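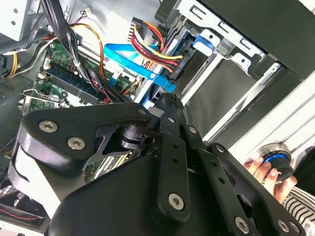
Re: [sitgate-bench] can a robot strip a desktop yet?
August 14, 2021

Siriporn Thammasiri wrote:
> We get 45 dead towers a month at Steston. Someone on here
> must know if a machine can take over teardown. Even half of it?

Short answer no, not yet. Longer, typing fast:

1) Screws. Fine if the case is clamped and you know the model. Mixed pile, forget it. Our bench at Meesuk did 6 models ok, the rest went back to people.
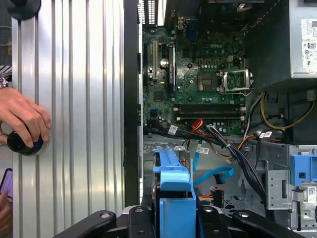
2) Memory and drives. Latches are different on every maker. Pulling is easy, knowing when to stop pulling isnt.

3) Time. 16 min a tower for me by hand, coffee included. Arm is way slower.

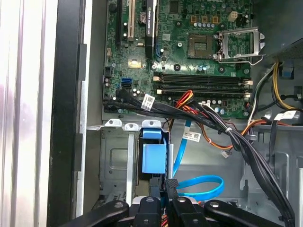
Cables are what kills it, for my money. Rigid parts stay where you left them, wires dont. Look at that fat black bundle running right under the memory slots, and the blue SATA one curling up on its own lower down. A gripper has to get past all that befor it touches anything worth pulling. Person just shoves it aside with a thumb.

Ask again in October, Mivetti might have new fingers by then. Gotta run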